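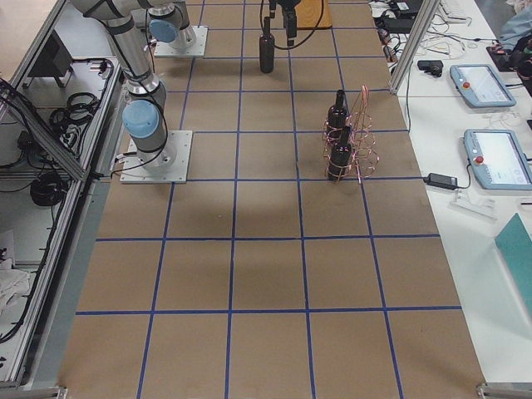 Fig. 4. Long table, papered and taped off in blue.

Section 4: Setting up the Oretel label printer

Read section 3 first if the router isn't in yet. Printer won't finish setup without a network and you'll just be stuck on the blinking screen.

What you need: printer, power brick, one roll of 40 mm labels, the short USB cable (gray bag, not the one with the scanner). Small Phillips if you're wall mounting. Phone or laptop on the same wifi.

1. Pick a spot. Shelf or counter, 42 inches off the floor or lower so you can see down into the roll bay. Leave a hand's width behind it for the cable.

2. Peel off all the shipping tape. There's a strip inside the lid that everyone misses. If it stays in there the first labels jam and you get error 36.

3. Open the lid, both thumbs on the side tabs. Don't pull from the front, the front is just trim and it snaps.

4. Drop the roll in, labels feeding off the top. Slide the guides in until they touch. Touch, not squeeze.

5. Pull a few inches out past the tear bar, close the lid. Should click on both sides.

CAUTION: print head is right under the lid and gets hot after a long run. Let it cool before you change rolls. Never scrape it with a blade.

6. Plug in power, then hold the button until the light goes green. Orange means no paper or lid not shut. Red, see Errors.

7. Connect the USB cable to the laptop for the first setup only. After that it runs on wifi. Open the setup page, choose Add Printer, pick your network, type the password. Capital letters matter.

8. Print the test label. You want the box around the text to be complete on all sides. If the right edge is missing go to Settings, Label Size and change it to 40. It ships set to 36, no idea why.

Glass and other shiny stuff

Standard labels stick to cardboard, and to Plastville bins fine. Glass is fussier. Wipe it with rubbing alcohol, let it dry all the way, then lay the bottle on its side so the label goes on along the body and not over the shoulder curve. Labels put on over the curve lift at the corners in a day or two. 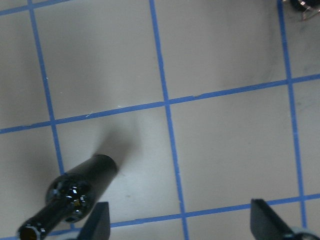 Press from the middle out with your thumb. Don't rub back and forth, the ink smears untill it's had a minute. For anything going in the fridge use the freezer roll (blue core), and change Media Type to Synthetic before you print or it comes out faint.

NOTE: the Akpan rolls fit but the core is slightly narrower. Use the white spacer, left side.

Errors

36: jam. Power off, lid open, pull the labels out backward, toward the roll.
40: wrong size. Redo step 8.
42: head too hot. Wait. It'll clear by itself.

Anything else, turn it off and on once, then write down the number and send it to Lawal Briggs at the service desk. Include the serial, its on the bottom plate. Don't open the base, that voids the warrantee.

Cleaning: cotton swab and alcohol across the head every time you change a roll. Power off first.

Related sections
Section 3: Router and wifi
Section 5: Pairing the Sisov hand scanner
Section 6: Shelf and bin label templates
Ordering replacement rolls
Wall bracket instructions (updated December)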